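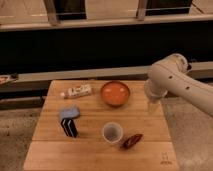

Berichte > Besuche > Tag der offenen Tür bei Camis

Juni 2022
Von einem Besucher aus Pastilham

Am Freitag hat die Firma Camis ihre Werkstatt für Besucher geöffnet. Ich wollte wissen, ob eine Maschine heute schon einen Tisch abräumen kann. Die Anfahrt von Pastilham ist mit dem Bus bequem, man muss aber bei Brado umsteigen und dort lange warten.

Bei der Anmeldung bekam ich einen Aufkleber mit der Nummer 299. Geplant waren einige 300 Gäste, und es war entsprechend eng. Wir gingen in Gruppen von 6 Personen durch die Räume.

Zuerst sahen wir die Station mit dem weißen Arm. Die Aufgabe klingt einfach: Schüssel, Becher, Schwamm und Tube sollen vom Holzbrett genommen und an ihren Platz gebracht werden. Die orange Schüssel hat der Arm am Rand gefasst und ruhig weggestellt. Der Schwamm ging auch gut, er gibt nach und verzeiht einen schlechten Griff. Mit dem durchsichtigen Becher hatte er Mühe – zweimal griff er daneben, beim dritten Versuch fiel der Becher um. Die Mitarbeiterin erklärte, dass klare Wände für die Kamera schwer zu erkennen sind. Das habe ich nicht gewusst.

Die Tube lag auf der Seite, und der Arm brauchte fast 2 Minuten, bis er sie hatte. Ich hätte in dieser Zeit den ganzen Tisch abgewischt. Trotzdem stand ich lange dort und habe gern zugeschaut.

Im Nebenraum zeigte die Firma Kuo ein Regal für kleine Läden. Dort werden Packungen nach vorne geschoben, wenn ein Kunde eine herausnimmt. Diese Lösung arbeitet schnell, sie kann aber nur mit eckigen Schachteln umgehen. Ein Händler fragte nach dem Preis und bekam keine klare Antwort.

Für meine Küche würde ich so ein Gerät noch nicht kaufen. In einem Laden, wo jede Nacht dieselben Waren an derselben Stelle liegen, kann ich es mir eher vorstellen. Im November soll es einen zweiten Termin geben, dann auch mit nassem Geschirr. Der Eintritt ist frei, Kaffee gibt es im Hof.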